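Ticket 759: Two-arm packing bench, arms stopping mid-pick on snack packets
Posted by Treasa Tully, October 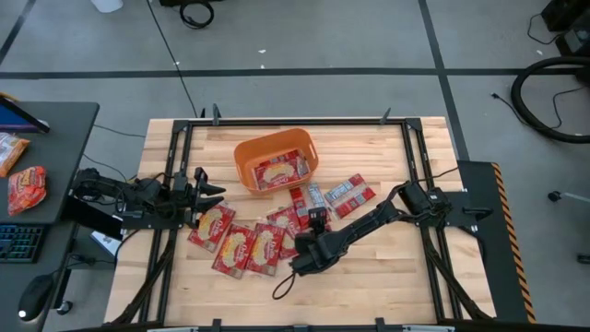 Bench 5, both arms over the packets, one packet in the basket.

Site: Plelville
Status: Closed, practice note updated
Comments: 5 | Shares: 0

Reported problem
Right arm trips its force limit when picking from a cluster. Fault 42 on the controller, both arms hold position. Operator clears it and restarts, and it comes back within a few picks. Left arm has not faulted.

9:10 am
Checked the log from the morning shift. Every fault was on a packet that was overlapping another one or sitting on its edge. Packets lying flat and clear of the others went through without a stop.

9:35 am
Someone had written on the shift sheet that the force limit should go up. Not doing that. The limit was set in the Medeiros risk assessment and it stays where it is until the assessment is redone and signed. Our rule is no safety value gets changed to clear a nuisance fault.

10:20 am
Arms parked and isolated, tag on. Checked finger alignment and the cable on the right gripper. No damage. Cable had enough slack for full travel but it can drop onto the work area, so I've asked for another tie point further up the arm.

11:05 am
Found the cause. The Urkum pick routine was using one approach height for everything. With packets stacked, the fingers meet the top one early and keep pushing. Approach height is now taken per packet, and the routine skips anything it can't get a clear height for.

11:50 am
Ran 238 picks at reduced speed, mixed layouts, including overlaps. No fault 42. Nine skips, all retried after the operator spread the packets with the arms parked.

Changes to the practice note
- Force and speed limits are read-only at operator level.
- Hands stay outside the rails unless both arms are parked and isolated. One arm parked is not enough.
- Keep the floor on the operator's side clear of cable before start-up.
- Food stays off the control desk. Stock for the next run goes on the trolley.
- Same fault twice in a shift, stop and log a ticket. Don't keep clearing it.

Still open
Tie point for the right gripper cable. Plurkmont to confirm the part and colour code before it gets fitted.

5 comments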